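Student Robotics Club Takes Home-Help Project Into Members' Own Bedrooms

Rovero Club to show its hand-held grippers at open evening in March
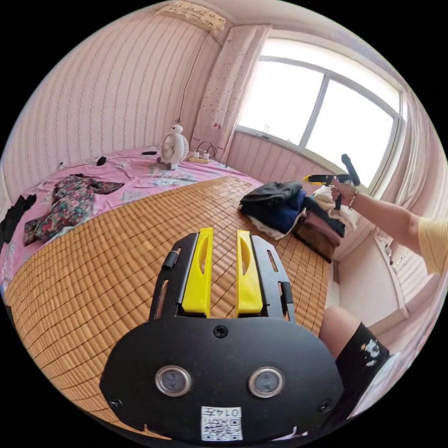
Folding clothes sounds like the easy part until you try to explain it to a machine, Joelle Nassar told the club at its last planning meeting, and she would gladly do another month of T-shirts before anyone made her start on bed sheets.

PHILLIPS – The Rovero student robotics club has passed the halfway mark in Pirneo, its year-long project on teaching robots to help with everyday chores, and the members can't wait to show people what they have been up to!

The idea is simple enough to try at a kitchen table. Students pick up hand-held grippers with two yellow fingers and do ordinary jobs with them: picking up a shirt, folding it, putting it on a pile. A camera on the gripper records each try, and the club uses the recordings to train a robot arm back in its workshop. The goal for this year is 800 recorded tries, and 200 of them have to involve clothing.

Most of the work happens in real homes. Beds, desks and window sills are all fair game, with whatever fans, cords and curtains happen to be there already. The club decided early on that it did not want to practice only on a bare workshop bench, and students sign up for sessions in their own rooms after school or on free afternoons.

"You pick up a sweater with two stiff fingers and suddenly you have so much respect for your own thumbs," said Niloufar Bakhtiari, who leads the Pirneo team. "Everyone is slow the first day. Then someone gets a sleeve to lie flat and the whole group chat goes wild."

The team is split into 4 small crews. Two handle recording, one checks the recordings and throws out the bad ones, and one looks after the training software, called Golivex, which club members wrote themselves and are still fixing (the folder names alone took a long evening of arguing). New members start on the checking crew, so that they see plenty of dropped socks before they hold a gripper.

Soft things remain the hardest. Towels go fairly well, jeans are heavy and tend to slip, and thin scarves are a puzzle the club has set aside until spring. Members are now trying out different ways to hold the gripper and comparing notes on which feels best after an hour – wrists get tired!

The open evening starts at 5 p.m. in the club workshop. Visitors of any age can try folding a towel with a gripper, watch the arm make its own attempt, and talk with the students about how the recordings are used. Entry is free. Students who would like to join the recording crews can sign up at the door, and no programming experience is needed.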